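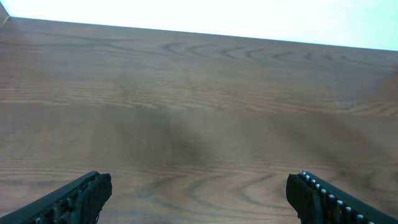

Wrist view over the bench, fingers open.

About Plastden

Plastden is a member-run shared workshop. We occupy two rooms on the ground floor of the Gurnura building, with a total floor area of 350 square meters. The larger room holds the saws, the lathe and the welding bay. The smaller room is for electronics, 3D printing and robotics, and it is the subject of most of the questions we receive.

We opened with 5 members and a rented drill press. Membership is now capped at 70, a limit set by the fire certificate. There is a waiting list.

The arm bench

The longest-running build in the small room is a two-arm bench setup, known in the workshop as Inditz. It started as a single arm driven from a laptop. The second arm was added in March, after the first had been rebuilt at the wrist.

Inditz is a workshop project and has no customer. Members use it to learn wiring, motion control and calibration. Each arm ends in a black two-finger gripper and can be run alone or with the other. The control software is kept in the workshop repository and any member can propose a change. Changes to speed or torque limits need a second member to sign off before they are merged.

The wrist view is used for alignment work. The fingers should enter the picture from the two lower corners and stay there through the full opening stroke. If one finger moves out of position, the wrist mount is checked first, then the finger screws, then the zero offset in the configuration file. In our experience it is nearly always the mount.

Cabling

Cabling takes more of our time than any other part of the build. A wrist that turns freely on the bench can still pull a connector out once the arm is extended. We leave slack at every joint and tie the cable to the link below it. The slack is then tested by moving the joint by hand through its full range with the power off.

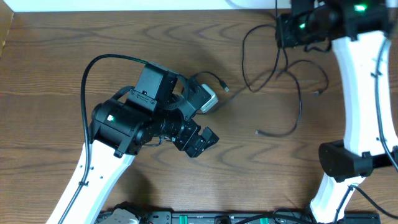
Both arms at the bench, with cable runs along the white links.

Rules for the current wiring are short:

One tie per link at minimum, placed where the cable does not rub on a joint.
No cable passes between the fingers at any wrist angle.
Spare leads are labeled at both ends before they are stored.
A connector that has been pulled under load is replaced.

The third rule is the one most often broken. There is a label printer in the top drawer next to the soldering station, and the tape is paid for out of general funds.

Sessions and access

Robotics sessions run two evenings a month from 6:30 p.m. Each session is limited by bench space, so places are booked through the member calendar. New users complete a 30-minute induction on power-up, the stop procedure and the working area before they run either arm. The induction does not cover programming. Members who want that should start with the notes in the repository, which assume some Python and no robotics.

Visitors are welcome to watch. They stay on the door side of the yellow line while the arms are powered.

Funding and parts

Plastden is funded by membership fees. Much of the small stock used on Inditz, including fasteners, cable and ties, is bought through Savchuk, the parts counter across the yard. Printed brackets are made in the small room, and the files are free for members to copy and modify. We do not build arms to order or lend ours out.

Questions about the build go to the robotics list. Questions about membership, tours and the waiting list go to the front desk, which is staffed during opening hours.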